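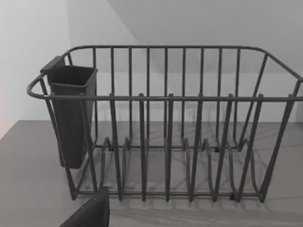 Our Rules for Running Talum, by Leonie Steiner

When my team started our kitchen project in August, we had zero rules. Everybody just tweaked the two-arm simulation however they liked and saved the results in one big folder (yikes!). By the time we had 700 runs, we couldn't say which settings went with which ones, and I ended up tossing 300 of them on a Saturday.

So we wrote a rule sheet! Rule one: no changing the speed limit in the middle of a batch. Rule two: both arms stop if either one touches something that isn't on the task list.

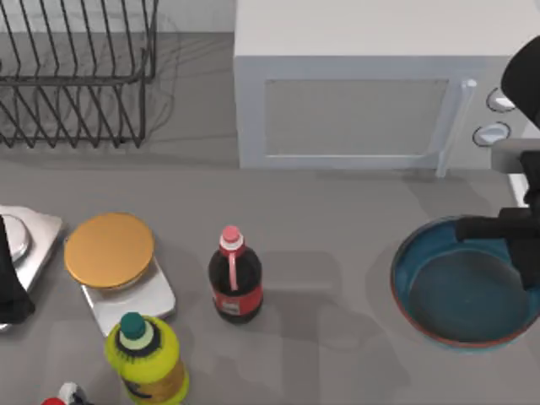

Rule three took us the longest, because we argued over how close a gripper can get to an object before it counts as a touch. We settled on 40 millimeters as the warning distance, and I still think that's a bit generous.
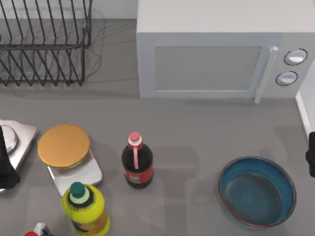
Keep-out zones were my part of the project, and I loved doing them. Each arm gets its own side, and the middle is shared, but only one arm can go in at a time. With one gripper over by the blue bowl and the other way across at the left, the cola bottle sits in between, so either arm has to ask for the shared zone before it goes near that bottle. The lock is just one line in our settings file, and I'd like to try smaller zones next.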